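Home | Forums | Members | Search

Dravness Automation Boards > Buying and Budgeting > Second arm: worth it or not?

Print this thread | E-mail this thread

plinth_and_co
We've got sign-off for a small cell at the Thorlacius unit, phone cases onto phones, and I have until October to spend the money or lose it. The quote from Plavach has two arms on it. My boss would like to know why, given that he can put a case on a phone with one hand while eating a sandwich. I'd like to know too, before I defend it in a meeting.

gantrygoose
Your boss has fingers. With one arm you need a fixture to hold the phone still, and then another fixture when the phone changes shape, and then a drawer full of fixtures. Second arm every time.

mildly_torqued
Disagree. A fixture costs you an afternoon and a bit of plastic. A second arm costs you an arm, plus cabling, plus somebody who understands why the two of them keep trying to occupy the same bit of air. We had ours in for 3 months before they stopped meeting in the middle.

plinth_and_co
Right, so that's one vote each. For what it's worth the layout we're pricing is both arms bolted along the front rail, with the cases and phones laid out between them and walls on the back and sides.
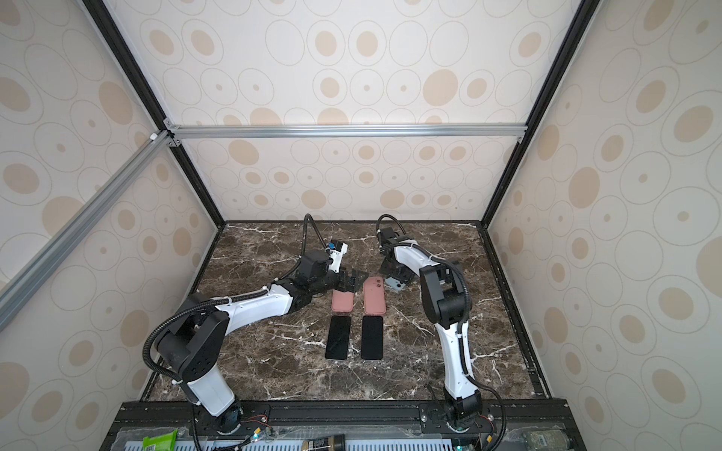 The line I keep staring at is spare gripper jaws. Plavach want 151 for a set and suggest we hold several. Is that normal or are they paying for somebody's conservatory?

gantrygoose
Normal-ish. Buy two sets. You'll wear one out and lose the other.

dillia_user
Check what they've allowed for cables. Ours (Dillia cell, different job) came in with 751 for "installation sundries" and when I asked for a breakdown most of it was cable and the rest was silence. Get it itemised before you sign.

mildly_torqued
And put money aside for changeovers. Everyone budgets for the arms and then a new phone comes out with the camera in a different place and you're back asking for more. I'd sooner have one arm and a year of someone's time.

gantrygoose
You'd sooner have one arm and a drawer full of fixtures, we've established this.

mildly_torqued
It's a very tidy drawer.

plinth_and_co
Going in with two arms, two sets of jaws and an itemised cable line. If he says no I'll be back asking about drawers.

Contact us | Copyright Dravness Automation Boards | Back to top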